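The Cell That Takes Computers Apart

Gerna's repair hall runs two shifts, and the teardown cell gets its maintenance in the gap between them. Heather Kingi has the job most days. She starts with a rag, a torque driver and a clipboard, and she has 18 items to get through before the afternoon crew clocks in.

The cell strips retired office workstations for parts. A machine goes into the fixture with its side panel off, and the arm works through whatever can be pulled straight out: expansion cards first, then memory, then drives in their caddies. People handle the cables and anything held by a screw. The arm was installed in May, and Kingi has looked after it from the first week.

"The arm itself is easy," she says. "Grease, belts, a software update now and then. The fingers are where my time goes."

The fingers are black, bolted together in sections, and they have to close on the edge of a circuit board hard enough to draw it out of its slot without crushing the parts soldered near the edge. Kingi checks each bolt with the driver. A bolt that has backed out by a quarter turn lets the finger lean, and a leaning finger pulls a card at an angle. Cards pulled at an angle jam.

After the bolts comes the test pull. She keeps an old chassis for it, its processor already gone from the socket and a gray drive in a bright blue carrier, and has the arm take hold of the same card every time.
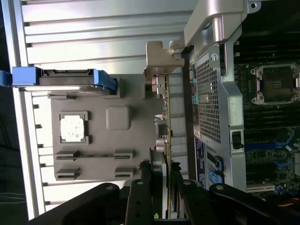 Setting the grip

Closing force is set in steps on the pendant. Kingi begins low, at 9, and goes up one step at a time until the card stops slipping. She writes the number down and compares it with Thursday's. A steady climb over a couple of weeks means the finger pads are glazed and need replacing. Pads last 400 pulls on paper. Kingi changes hers at 300.

The wrist camera gets its own line on the clipboard. Old computers carry a lot of dust, and it settles on the lens. Bare metal is the other trouble. Ribbed aluminum and plated brackets throw light back at the camera, and the arm can mistake a bright streak for the edge of a card. Glenys Merrick, the shift lead, moved the overhead lamp to one side over the summer and taped a sheet of tracing paper across it. The tape has been renewed twice. A proper diffuser is on order from Faton.

Faults still happen. The usual one is a card with a retaining latch left closed, which stops the pull partway. The arm backs off and waits, a lamp comes on, and somebody opens the latch by hand and presses resume. Merrick wants each of those stops logged with the chassis model. Kingi logs most of them.

Her last item is the fixture clamps, which she wipes and opens for the next machine.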